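Why Painted Walls Refuse to Match

Touch-up paint from the original can, stored correctly and applied by the same hand, will often show on the wall. The cause is seldom the pigment. It is film thickness, sheen and age, in an order that depends on the room.

Hakim Ginting runs the color lab at Simanjuntak, a coatings supplier in Bramenton. His staff logged 2,282 complaints over one six-year period and re-measured the samples behind 900 of them. Most of the returned cans were within tolerance. The walls were the part that had moved.

Sheen comes first. A satin paint put on with a brush dries with fine ridges, and a roller leaves stipple. Both scatter light differently, so one batch can read as two colors from the doorway and as one color straight on. Ginting's staff check every panel at three angles before they open a complaint file.

Age is slower. Oil-based whites yellow in dark rooms and recover a little in daylight. Blue-greens are harder to predict. The yellow component in many older mixes fades first, and the wall drifts toward blue over several years. In the Avari apartments, repainted one November, hallways that got no sun kept their original green while the window walls lost it.

"People bring me a chip from behind the radiator," Ginting says. "I can match the chip. It won't match the wall."

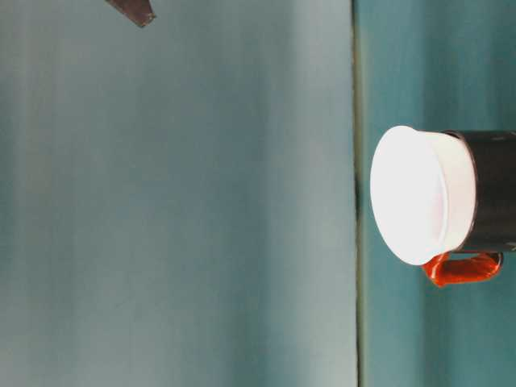
4 min read

Pale colors are the least forgiving. A small error in a deep teal disappears into the depth of the color. The same error in a pale gray-teal is plain to anyone standing in the room, and it gets worse under cool lamps, which push gray toward blue.

The lab's advice is to paint to a break. Corners, trim lines and door casings interrupt the eye, and two slightly different films can meet there without trouble. Where no break exists, the whole wall should be recoated, using the same roller nap as before.

Pinow, the lab's newer tinting system, stores a formula with each sale and currently holds 3,348 of them. It does not record how the paint was applied. Ginting writes that on the lid.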